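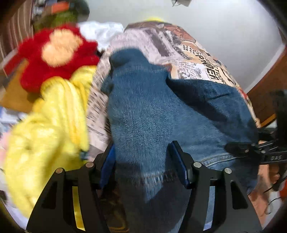 4. Running the Visitor Demonstration (hand-held gripper)

This section explains how to prepare and run the demonstration for an open day or a customer visit. It is assumed that the gripper is already assembled and charged as in section 2, and that the recording station is switched on. If you show the gripper in a fair hall, please read also section 9 about transport.

The demonstration has two parts. In the first part the host picks up soft things from a pile and explains how a recording is made. In the second part the visitors try it by themselves. Plan 29 minutes for one group. With children it takes longer, and you should leave out step 11.

4.1 Before the visitors come

1. Choose a place with a wall behind it. People should stand on one side only, so that the host has the other side free for the arm.

2. Prepare the pile. Use clothes and soft toys of different thickness. A denim jacket is a good first object, as it is heavy enough to fold by its own weight and the pads find a hold in it easily. Plush toys are good for the second and third try.

3. Put the jacket on top of the pile and do not fold it. Pull one part up a little with your hand, so there is a loose fold to pinch.

4. Check the pads on both fingers. Wipe them with a dry cloth. Pads with plush hair on them will slip on smooth fabric.

5. Open and close the fingers a few times with nothing between them. The movement must be smooth on the complete way. If one finger stays behind, stop here and go to section 7.

6. Put the safety strap on and close the clip. Lead the cables along the forearm down to the station, with enough slack that you can reach the far side of the pile.

Caution: Do not let the cables lie across the pile. They can be pinched together with the fabric, and then a visitor pulls on the station without knowing it.

Note: Remove belts, brooches and keys from the clothes. Small metal parts scratch the pads. Buttons which are sewn on the jacket can stay.

4.2 Showing a pick

7. Start a new recording and say loudly what you will pick, for example "jacket". The visitors understand then what the label is for.

8. Come from above with open fingers, one finger on each side of the fold. Move slower than you would do with your own hand.

9. Close the fingers until the fabric is held. Wait two seconds. This pause is important for the recording, and it also gives the people in the back row time to look.

10. Lift the jacket straight up, hold it over the pile, and lay it down again. Stop the recording.

Caution: If the fabric slides out, do not press harder. Open the fingers, take a deeper fold and begin again from step 8. The grip force is limited by the spring, and pressing with the full hand only bends the trigger.

11. Play the recording on the large screen. Let the visitors compare the view from the gripper with what they have seen from their place. At our own open day in August this was the part with the most questions - plan time for it.

4.3 Letting visitors try

12. Adjust the strap for every person. It should be tight, but one finger must still fit under it.

13. Let the visitor choose the object. Most people want the brightest toy first, and this is fine. Flat printed fabric should come last, because it lies close to what is under it and the fingers often take two layers.

14. Stay on the cable side and keep one hand near the stop button.

15. After each visitor, loosen the pile again with both hands. A pile which was pressed down many times becomes flat, and the picks become too difficult for beginners.

Caution: Visitors must keep the free hand away from the fingers. The pads are soft, but the plates have openings where a small finger can go in. Long hair must be tied back, and scarves must be taken off.

Note: Recordings made by visitors are saved in the folder "Guest" and are not used for training. If a visitor asks for a copy, use the export function (section 6.4).

4.4 After the demonstration

16. Close the fingers, then switch off the station. Do not switch off with open fingers.

17. Wipe the pads and look for threads at the pins on the top edges. Pull threads out with tweezers, do not cut them with a knife.

18. Open the clip and put the strap flat in the case, with the gripper on top.

19. Write in the log sheet how many groups you had and which objects gave trouble. Please send the sheet to Marlies Kälin at Fovotell, who keeps the object list for the next edition of this guide.

Replacement pads are ordered in pairs, left and right together. Continue with section 5, Cleaning and Storage.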